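Hulthorpe Advert: Your Questions

Which advert is it?
The Letside one, with the grandfather who learns to whistle. It is on television from Friday.

Must I cry?
No. Of 200 people at our screening, 134 cried and the others ate their biscuits.

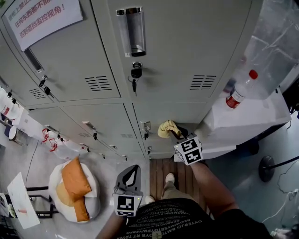

Mikkel Hafstein asks if it counts when you cry only at the price. We have decided it counts.

Can I complain?
Yes, by the form. Please allow 22 days for our answer.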